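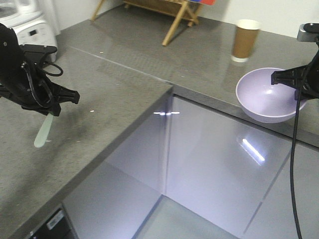 *Zwei Greifer über der Arbeitsplatte, rechts die lila Schüssel.*

# Über uns: Zavow, die Roboter-AG aus Flusitz

Hallo und schön, dass du dich bis zu uns durchgeklickt hast! Ich darf diese Seite schreiben, weil ich beim letzten Treffen zu spät kam und die anderen da schon abgestimmt hatten. Also erzähle ich jetzt mal, was wir bei Zavow so treiben, wie man bei uns mitmacht und warum wir so viel über Löffel reden.

Zavow ist die Roboter-AG der Gesamtschule Flusitz. Wir sind zurzeit 11 Leute, von der achten Klasse bis zum Abi, und dazu kommt Herr Hovland, der eigentlich Physik unterrichtet und bei uns vor allem dafür zuständig ist, im richtigen Moment „Notaus!“ zu rufen. Den Namen haben wir übrigens nicht lange diskutiert. Er ist aus einem Tippfehler im allerersten Anmeldeformular entstanden, stand dann so auf der Raumliste und danach auf den T-Shirts, und als die T-Shirts da waren, war die Sache gelaufen. Was da ursprünglich stehen sollte, weiß ich selbst nicht, und von den Gründungsleuten bekommt man jedes Mal eine andere Antwort.

## Was wir machen

Angefangen hat die AG mit kleinen Fahrrobotern, die einer schwarzen Linie hinterherfahren. Das kennen bestimmt viele aus dem Unterricht. War auch super, aber irgendwann konnten unsere Wagen jede Linie, die wir auf den Flur geklebt haben (Entschuldigung noch mal wegen der Klebereste vor dem Kunstraum), und wir wollten etwas, das Dinge anfassen kann. Seitdem arbeiten wir mit Armen.

Unser Dauerprojekt heißt „Tisch decken“. Klingt harmlos, oder? Eine Schüssel, ein Teller, ein Becher und ein Löffel sollen dahin, wo man sie haben will. Ein Kleinkind kriegt das irgendwann hin, ohne dass jemand ihm Koordinaten gibt. Unsere Arme kriegen es an guten Nachmittagen hin, und an schlechten schieben sie die Schüssel so lange vor sich her, bis Herr Hovland ruft.

Wir gehen das so an: Zuerst führt jemand von uns die Arme von Hand durch die Aufgabe, also per Fernsteuerung, und alles wird mitgeschnitten, Gelenkwinkel und Kamerabilder zusammen. Davon machen wir viele Durchgänge, und jedes Mal stehen die Sachen ein bisschen anders. Danach trainieren wir ein Modell mit den Aufnahmen und lassen den Arm allein probieren. Der Teil mit den Aufnahmen ist der längste. Man steht da, hebt einen Löffel hoch, legt ihn wieder hin, rückt die Schüssel eine Handbreit nach links und fängt von vorne an. Ich mag das inzwischen richtig gern, ist fast wie Stricken. Andere bei uns sehen das komplett anders und sitzen lieber am Rechner und gucken sich Kurven an. Auch gut, die brauchen wir genauso!

Wir führen außerdem ein Laborbuch, ganz altmodisch auf Papier. Da steht drin, wer gefahren ist, was auf dem Tisch stand und was schiefging. Lieblingseintrag der ganzen AG: „Arm hat Becher begrüßt, Becher ist gegangen.“ Solche Sätze sind ausdrücklich erlaubt, solange daneben auch die Nummer vom Durchgang steht. Fehlt die Nummer, finden wir die Aufnahme nämlich nie wieder, und dann sortieren am Ende zwei Leute in den Ferien Dateien. (Ich war eine davon.)
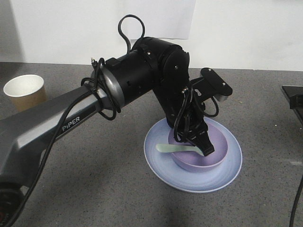 Sverre Hovland meinte dazu neulich, das Schwierigste an der ganzen Robotik sei für ihn inzwischen das Ablegen. Zugreifen lerne so ein Arm ziemlich schnell, aber den Löffel so in eine Schüssel zu bringen, dass er drin bleibt und beim Loslassen nichts mitgerissen wird, das koste Geduld, und er habe in der AG mehr über Reibung nachgedacht als im ganzen Studium.

Kann ich so unterschreiben. Loslassen ist gemein! Der Greifer geht auf, und wenn er dabei noch ein kleines bisschen zur Seite zieht, wandert der Stiel mit. Wir haben ganze Nachmittage damit verbracht, erst ein Stück abzusenken, dann ganz langsam zu öffnen und danach senkrecht hochzufahren. Wer die Fernsteuerung in der Hand hat, muss sich richtig bremsen. Im Kopf ist man nach dem Loslassen fertig und will weg, und diese Ungeduld steckt dann in den Daten und der Arm macht sie fröhlich nach. Das fand ich am Anfang fast ein bisschen unheimlich: Man erkennt bei manchen Modellen wieder, wer die Durchgänge gefahren ist.

## Wer macht was?

Feste Posten haben wir eigentlich keine, es hat sich aber so eingespielt, dass wir in kleinen Gruppen arbeiten. Die Fahrgruppe macht die Aufnahmen. Die Rechnergruppe kümmert sich ums Training und flucht über Treiber. Dann gibt es noch die Schraubgruppe, die Halterungen zeichnet, Kabel verlegt und kleinere Teile im 3D-Drucker der Schule druckt. Man darf jederzeit wechseln, und am Anfang soll man das sogar. Ich bin zum Beispiel mit dem festen Vorsatz gekommen, nur zu programmieren, und hänge jetzt fast immer bei der Fahrgruppe rum.

Kabel sind bei uns ein eigenes Kapitel. Ein Arm dreht sich, und alles, was an ihm dranhängt, muss mit. Zu kurz geht nicht, dann zieht es am Stecker. Zu lang geht auch nicht gut, dann bleibt die Schlaufe irgendwo hängen, am liebsten an dem, was man gerade sauber abgestellt hat. Die Schraubgruppe fährt deshalb vor jedem neuen Aufbau einmal langsam alle Endlagen ab und guckt zu, was die Kabel machen. Wenn du so etwas gern machst: Bitte komm. Bitte!

## Unsere Löffelphase

So nennen wir das Halbjahr, in dem wir uns fast nur mit einem einzigen Gegenstand beschäftigt haben. Ein Löffel ist für einen Greifer nämlich ein ziemlich blödes Ding. Er ist flach und liegt dicht auf, der Stiel ist schmal, und wenn man ihn zu weit hinten packt, kippt vorne die Schale weg. Wir haben ihn mal weit hinten gegriffen, mal weit vorne, mal mit schräg gestelltem Handgelenk, und am Ende gefällt uns der Griff knapp hinter der Schale am besten.
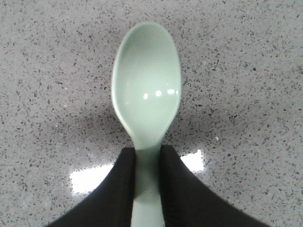 Was uns außerdem lange beschäftigt hat, war das Licht. Eine glänzende Arbeitsplatte spiegelt die Deckenlampen, und so ein heller Fleck kann für eine Kamera wichtiger aussehen als das Teil, um das es geht. Die Rechnergruppe hatte die schöne Idee, einfach alles mit mattem Papier abzukleben. Fand ich erst gut, dann haben wir überlegt, dass in echten Küchen ja auch niemand vorher Papier auslegt. Jetzt nehmen wir absichtlich bei verschiedenem Licht auf, mal mit Lampe, mal nur mit Fenster, und schreiben es ins Laborbuch. Dauert länger, macht die Modelle aber deutlich weniger zickig.

Wir haben in der Zeit auch gelernt, wie man Pausen macht. Klingt albern, ist aber so! Nach einer Weile Fernsteuern werden die Hände unruhig und man merkt es selbst zuletzt. Bei uns wird deshalb nach 13 Durchgängen gewechselt, auch wenn es gerade richtig gut läuft. Gerade dann wird gemault, klar.

## Der Kudo-Pokal

Einmal im Jahr, immer im November, fahren wir zum Kudo-Pokal. Das ist ein Wettbewerb für Schulteams mit einer Haushaltsaufgabe, die man vorher ungefähr kennt, und einer Überraschung, die man erst vor Ort bekommt. Beim letzten Mal war die Überraschung ein Geschirrtuch. Unser Arm hatte noch nie in seinem Leben ein Geschirrtuch gesehen und hat es behandelt wie einen sehr weichen Teller. Platz 4 ist es trotzdem geworden, und auf der Rückfahrt wurde so laut gesungen, dass der Busfahrer irgendwann mitgemacht hat.

Dort haben wir auch das Team aus Northorpe kennengelernt. Die machen im Prinzip dasselbe wie wir, nur mit viel ordentlicheren Tabellen, und seitdem tauschen wir uns regelmäßig per Videoanruf aus. Auf Englisch, was für manche von uns der eigentliche Nervenkitzel ist. Von denen haben wir zum Beispiel übernommen, Schüsseln am Rand zu greifen, ein Finger innen, ein Finger außen. Vorher wollten wir sie immer von beiden Seiten umfassen, und dafür geht so ein Greifer bei breitem Geschirr einfach nicht weit genug auf.
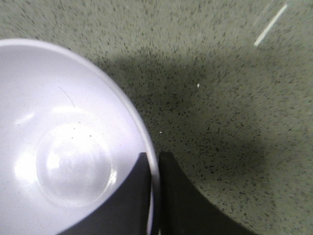 Tamsin schrieb uns dazu aus Northorpe, sie hätten den Randgriff selbst erst nach etlichen zerkratzten Schüsseln gelernt, und der Trick sei, vor dem Zumachen noch einmal kurz anzuhalten: „Give it a second to look. Everyone rushes that bit.“

Haben wir ausprobiert, machen wir jetzt immer so. Diese kleine Pause über dem Rand ist in unseren neueren Aufnahmen überall drin, und ja, der Arm wirkt dadurch ein bisschen so, als würde er nachdenken. Jüngere Geschwister finden das beim Tag der offenen Tür übrigens großartig.

## Mitmachen

Du musst nichts können. Ehrenwort! Als ich angefangen habe, wusste ich nicht mal, wie man eine Python-Datei startet, und das erste, was ich bei Zavow selbstständig erledigt habe, war Schrauben nach Größe sortieren. Gut ist, wenn du es aushältst, dass etwas oft nicht klappt, und wenn du Lust hast, mit anderen zusammen herauszufinden, woran es lag.

Ein paar praktische Sachen noch:

- Wir treffen uns einmal die Woche nach dem Unterricht, die Zeit steht immer am AG-Brett neben dem Sekretariat.
- Schnuppern geht 3 Mal ohne Anmeldung, danach brauchen wir den Zettel mit Unterschrift von zu Hause.
- Lange Haare bitte zusammenbinden, Ketten und weite Ärmel bleiben weg vom Arm.
- Wer am Notaus steht, hat in dem Moment kein Handy in der Hand. Da ist Herr Hovland wirklich streng.
- Kekse sind willkommen, aber nur auf dem Tisch an der Tür.

Gerade suchen wir besonders Leute für die Schraubgruppe (siehe Kabel!) und jemanden, der gern schreibt und mir diese Seite abnimmt. Wenn du Geschirr aus Kunststoff übrig hast, das in keinem Schrank mehr Platz findet, nehmen wir das auch sehr gern. Je komischer die Form, desto besser, nur Glas bitte nicht.

Fragen kannst du im Physikraum loswerden oder du legst einen Zettel ins Fach „Zavow“ im Lehrerzimmer. Herr Hovland leert es, wenn man ihn dran erinnert.

*Stand der Seite: 2021-06-21*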